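The Plemell Annual – Paperback

The Plemell Annual collects the best made-up news from the past year of The Plemell, the satirical paper edited by Montri Sriwong. It runs to 170 pages and has all the front pages as they were printed, along with the weather reports and the letters column.

The book is divided into 4 parts: World, Local, Business and Corrections. Corrections is the longest. It includes the full run of apologies to the town of Sosia, which the paper kept placing in the wrong country, and the follow-up apologies to the country.

World opens with the peace talks that broke down over the seating plan. Local has the Zanlow bypass story, told from the point of view of the bypass. Readers who missed the October issue will find the interview with the outgoing defense minister here in full, with the 2 paragraphs that were dropped for space put back in. 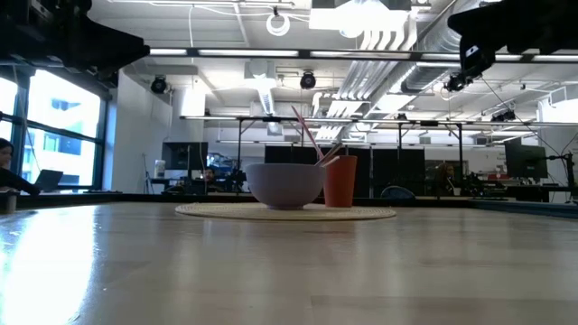 Bowl and cup on a round woven placemat.

Lertchai Sangkhawat drew the cartoons and the maps. The maps are not to scale and should not be used for travel. A short introduction by the editor explains how stories are picked and why the horoscopes stopped.

Details
Format: paperback, sewn binding
Pages: 170
Publisher: Kowalczyk
Language: English
Inside: black and white, color cover

Shipping and returns
Orders placed before noon go out the same day. Unread copies can be returned for a refund – please include the packing slip. Signed copies are final sale.

Please note
Some pieces deal with war and politics and use strong language. The book is meant for adult readers. Print subscribers can use the code on their mailing label at checkout, for up to 2 copies per household.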